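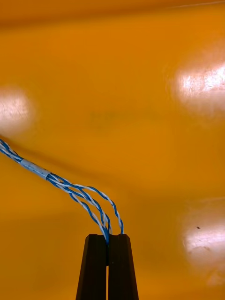

Figure 3. Twisted blue and white pairs held at the fingertips.

Home Issues Authors Search

4.2 The open day

Visitors to the Nosora open day came for drama and got sorting. Two arms shared one table.

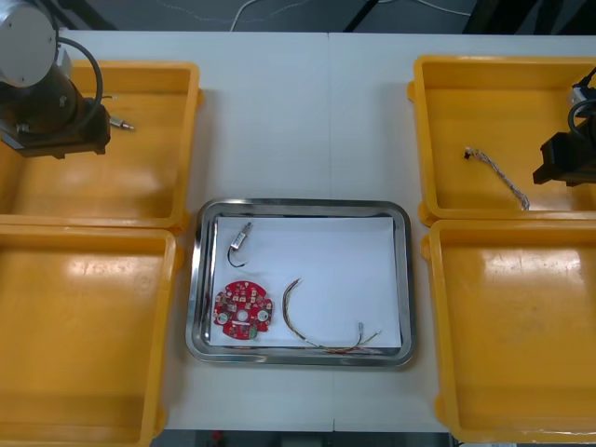 Palacios gave the talk 7 times, each shorter than the last.

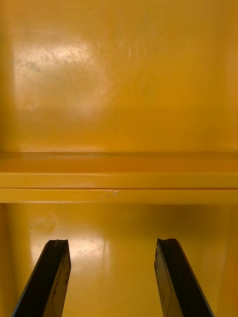 Guests asked mostly about lunch - we logged this as engagement.
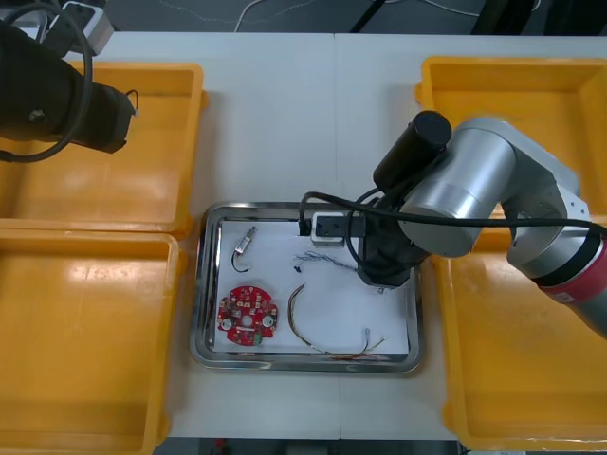

Olvera's survey drew 5 replies, 2 of them from us.

Related articles
Tovar: Harness handling at Clillau
Cárdenas: Demonstrations and their audiences

Contact | Back to top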